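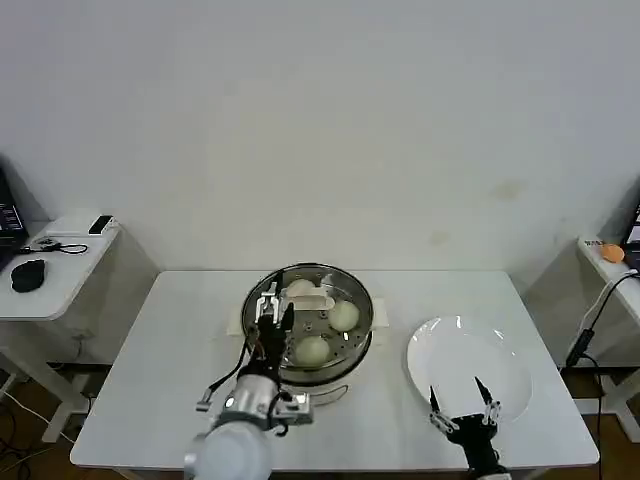 4.3 Bimanual transfer of soft food items

Figure 4. The bun transfer task from the view of the head camera. The left hand is over the steamer tray and the right hand is above the plate.

The third task in our evaluation is the transfer of steamed buns from a steamer pot to a ceramic plate. We selected this task for two reasons. First, a bun has a soft surface, and a grasp that is good for a rigid object of the same size can leave a deep mark on it. Second, the metal rim of the pot limits the directions from which the hand can approach. In Figure 4 the fingers of the left hand point down toward the bun at the front of the tray. In our earlier tests with a side approach, the hand touched the rim very often, and therefore we removed the side approach from the demonstrations.

All demonstrations were collected by teleoperation. Two operators (C. Noonan and T. Lūse) recorded 513 episodes of this task at the Fatthorpe laboratory, and the last session was on 23/09/2021. An episode starts with both arms at the rest position and ends when the operator presses the pedal. We did not remove episodes in which the operator corrected a grasp, as long as the bun was finally on the plate. Together with the two tasks of Sections 4.1 and 4.2, the training set contains 1,319 episodes.

The policy receives the head camera image and the joint positions of both arms and hands. It does not receive a force signal. We trained one policy for all three tasks, with the task given as a short text, and one separate policy for the bun task only. The table stands before a plain wall, and the side tables with the computer equipment stay partly inside the camera view. We did not crop or mask these regions, in order to keep the input the same as during teleoperation.

For the test we moved the pot and the plate by hand before each trial, inside the area that was covered by the demonstrations. A trial is counted as success if one bun is taken out of the tray, is placed on the plate and shows no tear of the skin. The joint policy succeeded in 31 trials and the separate policy in 17, with an equal number of trials for both. Most failures of the separate policy happened in the first contact, where the fingers closed too early and pushed the bun against the wall of the pot. The joint policy made this error less often. We suppose that it profits from the approach motions in the Prusanbridge cup task, which are also from the top, but we have not tested this with an ablation.

One limitation must be mentioned. The operators had different habits for the free hand: Noonan kept it close to the plate, while Lūse often left it at rest. The learned policies sometimes change between these two behaviors within one trial, and the right arm then moves without use for several seconds. It did not reduce the success count, but the trials became longer.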